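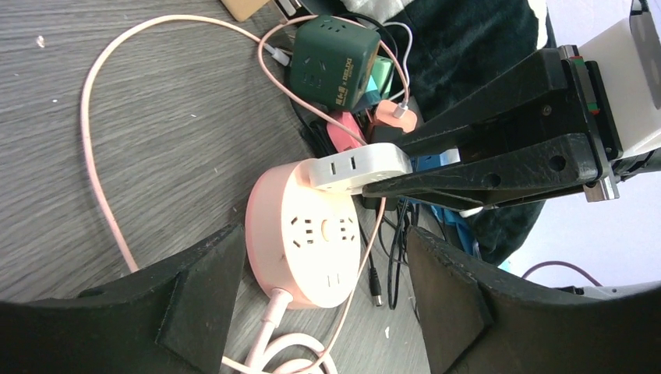 The round pink one, with a white plug adapter up against its side.

Round Desktop Power Strip - Pink
From the Jodutel range
In stock - ships from our Prulton warehouse

I'll start with a confession. When the Jodutel samples came in, I put the pink one on my own desk "to test it" and it never went back in the box. So this page is a little biased, and I'm fine with that!

I run a small shop that sells things for people who work at a desk all day (mine is in a spare bedroom, right next to the drying rack), and the question I get more than any other is about outlets. Where do I plug everything in, and how do I stop crawling under the desk to do it? My answer is nearly always to bring the power up to where your hands are. A long skinny strip is great on the floor behind a filing cabinet, but up on a desktop it takes over the back edge and slides around whenever you tug a cord. A round one sits in one spot, like a coaster for a very big mug, and you can come at it from any side.

What I like about it

The sockets are all on the flat top, grouped around a small button in the center. I can find that button without looking, even with a sandwich in the other hand. The cord is pink too, a paler shade than the body, and I'm weirdly pleased about that. So many colorful strips come with a plain black cord, as if somebody ran out of ideas halfway through.

It's also just nice to look at. Mine lives on the right side of the desk between the lamp and the pencil cup, and people on video calls have asked me what it is. One thought it was a speaker.

What I don't like so much

Big square chargers are a pain. The sockets sit close together, so if you've got one of those chunky bricks that came with an old laptop, it will lean over its neighbor and you lose a spot. I keep the chunky one on the wall and save the round strip for the small stuff - phone, lamp, headphones, the little fan I run from June on.

And pink shows coffee. Unplug it from the wall first, then use a barely damp cloth and let it dry completely before you plug it back in. Please don't spray anything on it.

About plug adapters

We get a lot of mail about these, so I'm going to go on a bit. An adapter changes the shape of the plug. It does not change the voltage. If you have a hair dryer from a trip overseas and it's made for a different voltage, an adapter will let you plug it in and that's where your troubles begin. Read the small print on the charger or on the appliance itself. If the input line gives a range that covers your local voltage, you only need the adapter. If it gives a single number and it's the wrong one, leave it in the drawer.

The other thing is fit. An adapter should go in all the way and stay there. If it droops or wiggles, swap it for one that sits snug. Don't stack one adapter on another, and don't plug one power strip into a second one, however tempting it gets in December.

Adapters aren't included with this strip. We carry the Fidon travel adapters on their own page, and I'm happy to tell you which one matches your plug if you send me a photo of it.

What to plug in, and what not to

Good: lamps, phone and tablet chargers, a monitor, speakers, a small printer.

No: space heaters, kettles, toaster ovens, hair dryers, anything that makes a lot of heat. Those go straight into the wall. The maximum load is printed on the label, and you add up everything you've plugged in to see where you are. It's five minutes with a pencil and it's worth doing once.

Setting it up

Put it on a flat, dry surface and run the cord down the back of the desk with a bit of slack. Don't pinch it behind a drawer or tuck it under a rug. If you have a standing desk, raise it all the way up before you decide where the strip goes (I learned this one the loud way). A couple of stick-on cord clips under the desktop make a big difference, and the Quiambao clips come in a bag of 20, enough for the whole room and probably the TV as well.

A few notes from buyers

"Bought it for my daughter's dorm desk and ended up ordering a second for my sewing table."

"Love the color, wish the cord was longer."

"Button is easy to press. Maybe a little too easy, my cat has figured it out."

We've had 93 reviews on this one so far and I read every single one, including the cat ones.

Ordering

Orders placed before noon go out the same day. You can send it back within 100 days if it doesn't suit your desk, as long as it's clean and you still have the box. For offices and schools we do a bulk price, so write to me before you order and I'll work out a quote.

The white version is sold out for now. Leave your email on the stock list and I'll send you a note when it's back.

Page updated April 25, 2019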